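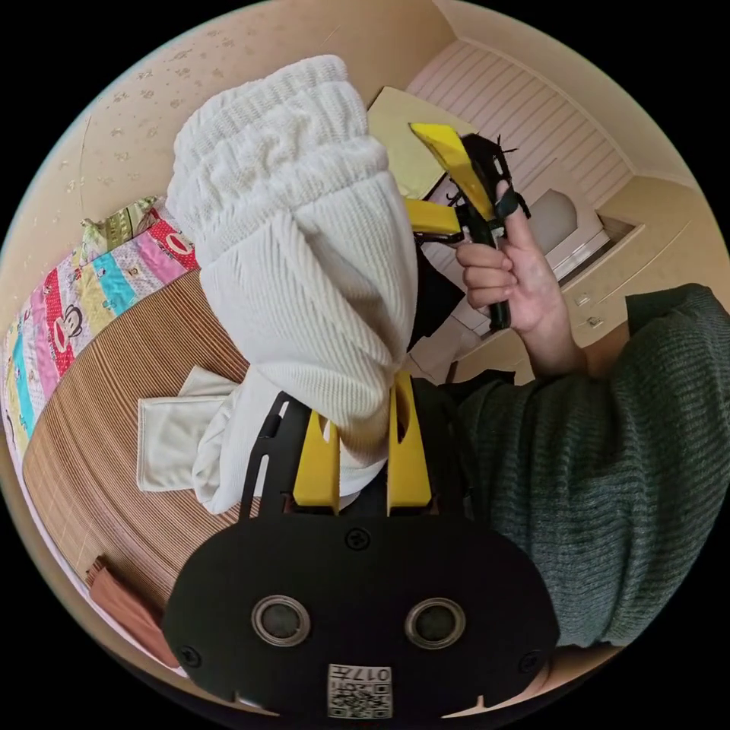 Folding chunky knits on the bed: worth the trouble or just busywork?

folcombe_attic
Every June I read the same advice. Pull all the heavy sweaters out, lay them on the bed, fold them flat, stack them. Then somebody sells you a box. I have been doing it for 4 years and my stack still slumps over before the fall. Convince me there's a point.

knitwit909
The point is that hangers wreck them. A heavy cable sweater on a hanger ends up with shoulder bumps and sleeves down to your knees. Fold it.

gidon_b
I keep hearing about shoulder bumps. I've hung mine on fat padded hangers for years and I don't see them. I think people repeat this because it sounds right.

knitwit909
Padded hangers are a different thing from the wire ones most people have. And what do your sweaters weigh? A thin one will hang fine. The thick ones won't.

folcombe_attic
Mine are thick. My complaint is the folding itself. You get the sleeves in, you turn up the bottom, and the whole thing puffs back up like bread dough. The flat stuff is no problem. I can do a pillowcase half asleep.

shin_upstairs
Lift it up and straighten it before it goes down on the bed. Most of the mess comes from folding something that was already bunched.
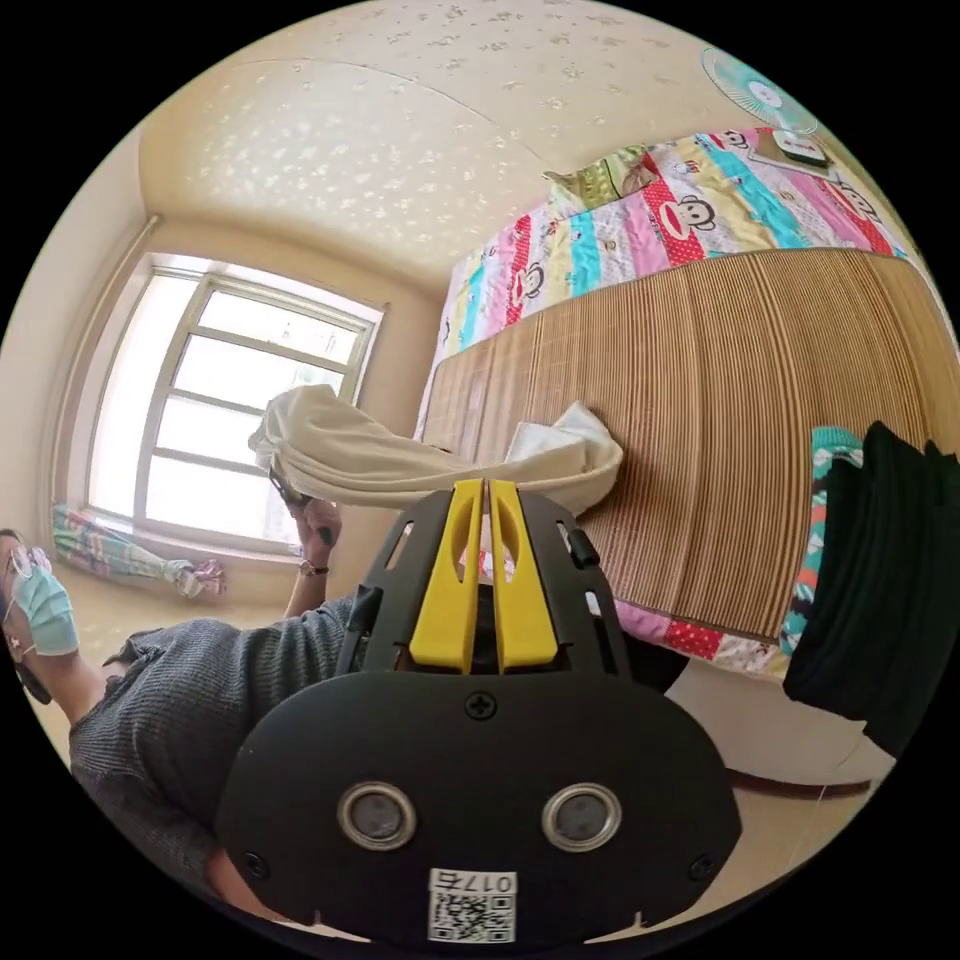 White cloth held up over the bed, one end still bunched.

gidon_b
Fine for a plain cloth. Try holding up a big wet-dog-weight sweater by one end and tell me you're not stretching it.

shin_upstairs
I didn't say by one end. Two hands, under the arms, quick lift, down again. It's in the air for a second.

muvidberg_fan
You all need the Muvidberg board. Paid for itself in one closet.

folcombe_attic
A piece of plastic you fold shirts around? Paid for itself how? Were you billing the closet?

muvidberg_fan
Well, my shelves look better. Works great on T-shirts. I'll admit the bulky sweaters kind of hang off the sides.

knitwit909
So it doesn't work on the one thing this thread is about. Roll them, then. Loose roll, sleeves in first, open side down.

gidon_b
Rolling takes up more shelf than hanging. I measured mine.
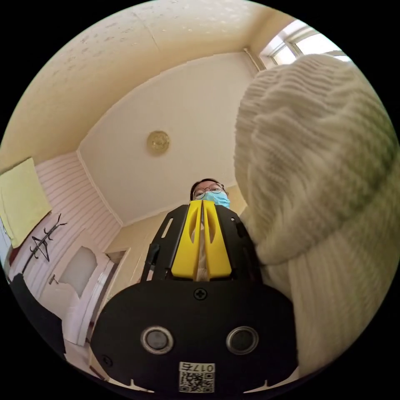
Question from a lurker: can I store a chunky sweater in a vacuum bag over the summer?
I wouldn't, it comes out with hard creases and looks squashed. A cotton bag or an old pillowcase is enough if the sweater goes in clean and dry.

folcombe_attic
Seconding the pillowcase. I've been told to buy more than 400 dollars' worth of bins over the life of this forum and I own 2.

shin_upstairs
Did you try the lift yet?

folcombe_attic
Tried it on one. Slightly flatter. I'm not ready to call it a method. Will check the stack again when it gets cold.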